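## sim-only pretraining for kitchen tasks, worth it?

**gripper_gus** wrote:

I've been trying to reproduce the Niso result (policy trained on 4000 simulated kitchen episodes, then 200 real ones on top) and I'm stuck on the tray tasks. Mine is fine with drawers. Give it a tray with food on it and the success rate falls through the floor. Wrist view from one of my rollouts, shrimp on the tray:

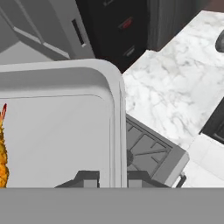
I cut the sim set to 2000 episodes to save on compute, so maybe that's my whole problem? Chae-won Baek's writeup on the Senora repo says the curve flattens way before that, but she only plots pick and place.

**fashola_fan**

It's not the episode count. I ran 2000 and 4000 back to back in November and couldn't tell them apart on trays. Check your camera randomization, mine was way too tight.

**mudlark**

Disagree, sorry. Count matters a lot if you randomize the kitchens too, you're spreading the same data over more layouts. I only have 4 layouts and I still saw a gap. The fridge is my worst one by far:

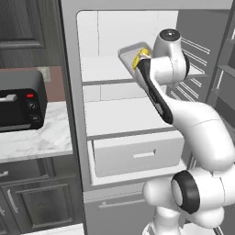 I ended up adding a penalty on tray tilt and retraining from scratch. Better, but now it's painfully slow and it hates shelves.

**fashola_fan**

@mudlark 4 layouts is nothing though!! How many seeds?

**mudlark**

One. I know, I know. The Sterthorpe cluster was booked solid.

**gripper_gus**

OK so I'll widen the camera stuff first (cheap) and leave the tilt penalty alone for now. Does anybody have the Niso config with the actual ranges in it? The one in the repo just says "default".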